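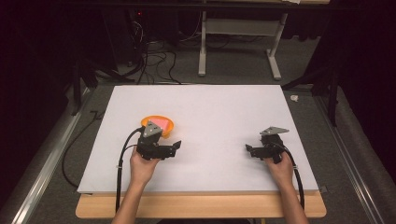 Geneo paired hand grippers: setup and upkeep review

Reviewed 19/09/2026
Price paid: $884 for the pair, cables included

We bought the Geneo grippers from Plarnomel to replace an older set on our tabletop recording station. They are held one in each hand, and whatever the operator does with them is logged for training the arms on the next bench. We have now put 4,000 grasps on the pair. Most of this review covers setup and maintenance, as the spec sheet says very little on either.

Setup

Unpacking to first recording took us most of an afternoon. The grippers come assembled with the top plates already bolted on. You connect one cable to each, run the calibration, and check that both open and close fully in the software. Calibration failed the first time because we had the left and right units swapped. The labels are inside the handles and easy to miss.

We work over a large white board laid flat on a wooden table. Plain white makes it easy to find the edges of an object in the recordings, and a bowl with something in it is enough for a first test. Keep the middle of the board clear so the two grippers can face each other without touching anything when you start.

Cables

The cables are the weak part of the kit. They are stiff, and with no strain relief the plug takes the load every time you turn your wrist. Put two small cable ties on each one near the handle and leave a loop above them. Don't pull the ties tight. We did on the first day, and the left gripper dropped its connection whenever it was tilted. Cutting the ties and refitting them with some slack fixed it.

Route both cables down beside the forearms and away from the board. If they cross in front of you they will end up in the recording.

Fingers and pads

The fingertips are wedge-shaped plastic blocks with a textured pad on the inner face. Grip is good on bowls, lids and soft pieces. It is less good on thin card, which tends to slide toward the tips.

The pads collect dust and lint, mostly near the corners. Open the fingers wide and look at both inner faces before each session. We wipe ours with a damp lint-free cloth and let them air dry. Alcohol left our spare pads shiny, and they held less well afterward.
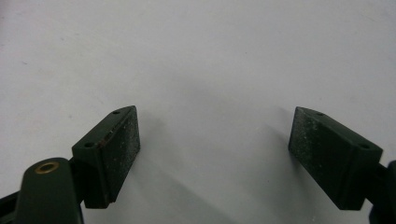 Replacing the pads

Spare pads are sold by Hamside in bags of 100, far more than one station needs. The old pad peels off from the base end. Scrape away what is left of the adhesive with a plastic blade, press the new pad on, and leave the fingers clamped shut overnight. Change both sides together and run the calibration again. We skipped that once and the closed position read wrong all morning.

Compared with our old set

The Gidey grippers we had before were lighter and had better plugs. Their fingers had too much play, though, and we were adjusting them every week. The Geneo pair has held its calibration between pad changes.

Rating: 4 out of 5. One point off for the cables.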